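Home | Articles | Issues | Authors | Search

Filed under: Food Science / Postharvest Quality

3.2 Firmness loss in stored pears

Fruit was picked in August at the Zolham orchard and held in cold storage until testing. Of the 184 pears received, 84 were kept at constant humidity and the remainder were stored in vented cartons. Firmness was read on opposite cheeks of each pear after the skin was removed. Readings from bruised fruit were dropped before analysis.

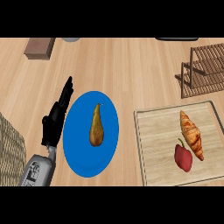

Figure 4. A single pear on a blue oval plate (computer rendering).

Softening was slower at constant humidity, in line with the results of Gumede and Baxter for the Brusero site. The difference was largest near the stem end. Weight loss followed the same order but varied more between cartons, and carton position explained part of that spread. Starch scores did not separate the two groups and are not discussed further.

Correspondence: Precious Gumede, Skallovska Postharvest Laboratory
Published Sep 28, 2020 | Back to top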